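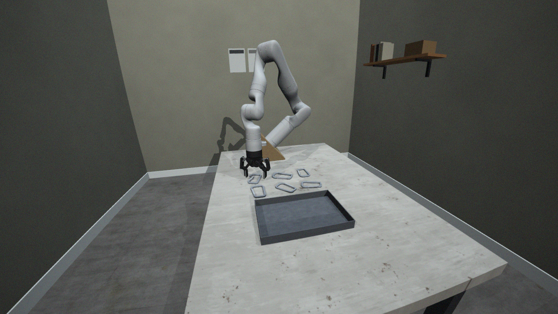
Getting Football Gear Clean (and Keeping It That Way)

May 18, 2021
Posted by Huguette Delorme in Laundry & Mudroom

Spring ball has started up again in Grenditbridge and my laundry room smells like it! I have washed football gear for 14 seasons now, first for my brothers and then for my own two, and I still get a silly amount of joy out of a pair of white pants coming out white. These are the tricks I use every week. Most of them work for lacrosse and soccer stuff too.

Grass stains

Get to them the same night if you can. Mix one part white vinegar with two parts cool water, dab it on, and work it in with an old toothbrush. Leave it 26 minutes (one episode of whatever you're watching, minus the commercials), then rub in a little liquid detergent and wash cold. Check the knees before you put anything in the dryer! Heat sets whatever green is left and then you're stuck with it till the end of the season.

Mud

Let it dry. I know, it's hard to leave it alone, but wet mud just gets pushed deeper into the knit. Hang the pants over the porch rail overnight, whack them with a wooden spoon in the morning, and most of it falls right off into the flower bed. Then rinse from the inside of the fabric out.

Blood

Cold water only. Soak, dab with dish soap, rinse, repeat. Hydrogen peroxide is great on white pants, but I'd keep it off a dark jersey unless you've tried it on an inside seam first.

Jerseys with numbers

Turn them inside out, fasten any hooks or Velcro, and skip the fabric softener completely. Softener leaves a coating that traps the smell, and it's hard on the lettering as well. Hang to dry on a fat plastic hanger so the shoulders don't get those little points. If a number starts to lift at the corner, lay parchment paper over it and press with a warm iron for 9 seconds, let it cool, and have a look. Try it somewhere that won't show if you don't know what the jersey is made of.

Shoulder pads

These don't go in the machine, please! Wipe the hard shell with a soapy rag, then go over the padding with a cloth wrung out in warm water and a drop of mild soap. Prop them up in front of a fan with the straps undone. I tried a hair dryer once and it took forever and made the whole hallway smell like a locker room.

Helmets

Mild soap and water, inside and out, and a soft brush for the ear holes. Stay away from solvents and strong cleaners, which can weaken the shell. Take out any pads that snap out and let them dry on a towel. Leftover sticker goo comes off with a plastic scraper and patience, or ask your coach what the helmet maker says is safe.

Cleats

Pull the laces and insoles the minute you get home and stuff the shoes with newspaper. Change the paper before bed. A butter knife that has retired from the kitchen is perfect for the dirt around the studs. If they still stink, put baking soda in an old sock, tie it off, and leave one in each shoe between practices.

The bag

Everybody forgets the bag! Empty it, turn it upside down, shake it hard, and wipe the bottom with vinegar water. Leave it unzipped in the garage. Clipping a mesh laundry bag inside for the wet things makes the rest so much easier.

Mouthguards

Rinse, brush with cool water and a little toothpaste, and keep it in a case with holes. Hot water can warp the fit.

From the comments

Gilles Hamel: The spoon trick works on baseball pants too. For red clay I rub in a bar of plain laundry soap first and leave it overnight.

Huguette Delorme: Oh, I'm trying that this week! We've got a whole infield's worth of clay in the hamper right now.

More in Laundry & Mudroom
Drying wet gloves without making them stiff
Boot trays that fit a narrow hall
Getting ready for October mud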